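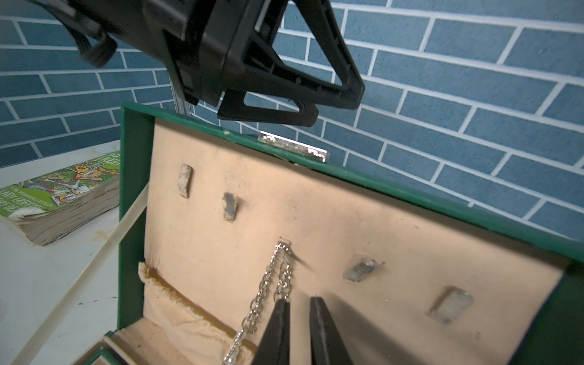

Re: Grolness open day, notes on the demo

Thanks to everyone who came. Miloslav asked for something in writing, so my answers are under his message.

On August 2, 2023, Miloslav Murín wrote:
> Was the jewellery box demo scripted? I missed the first session.
> Also, which colour of box is Zemel lending us for January?

No script. Both arms were driven by hand from the desk, 16 minutes a session. The chain hanging inside the lid is the hard bit, as the lining is pale and the links throw bright highlights back at the wrist camera. The narrow black fingers suit it better than the wide ones.

Same green box in January. Please don't glue the worn tabs in the lid before then, I want the lining left as it is.

Visitors asked for a longer session, so I've put us down for two. If you can help at the desk, reply to the list.

Vojtěch Koubek
Lodance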